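Home blood pressure cuff reads higher than the clinic, which one do I believe?

Posted in: Heart Health > Blood Pressure at Home
426 views · 8 shares

My doctor asked me to track my blood pressure at home until my next visit in December, so I bought an Iltex upper arm cuff and have been very faithful about it, morning and evening. The trouble is that my numbers at home run higher than the ones at the clinic. I always heard it was the other way around – people get nervous at the doctor's and calm down in their own kitchen! I take the morning one at the counter while my oatmeal heats up, usually after my first cup of coffee. I feel fine otherwise. Should I trust the cuff, or send it back?

posted by flillside_gran, 26 Nov 2025

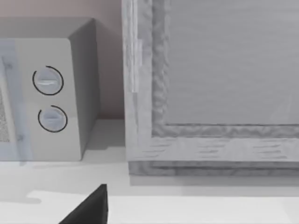

Replies

Oatmeal_and_Oboes
Oh, I went through the very same thing, and I'd look at the coffee first. Try to leave half an hour between coffee (or exercise, or a cigarette) and the cuff. Go to the bathroom, then sit in a real chair with your back supported, both feet flat and legs uncrossed, and rest five minutes without talking. Your arm should be bare and propped on a table so the cuff is level with your heart. Take two readings a minute apart and write down both, even the one you don't like. Check the cuff size too – mine was too small for my arm and that alone pushed the numbers up. And please bring the cuff to your visit and ask the nurse to compare it with theirs. They do this all the time at the Kwiatkowski clinic where I go, and it's a nice little peace of mind. Some people really do run higher at home, so let your doctor see the whole log, and don't change any pills on your own.
31 people found this helpful

Zestutus
Mine was off too. New batteries fixed it.

porchlight365
I'd only add to the first reply that if you ever see something like 180 over 120, rest a minute and take it again. If it's still up there, call your doctor right away, and if there's chest pain, trouble breathing, weakness or trouble speaking, call 911.

Share · Save · 3 replies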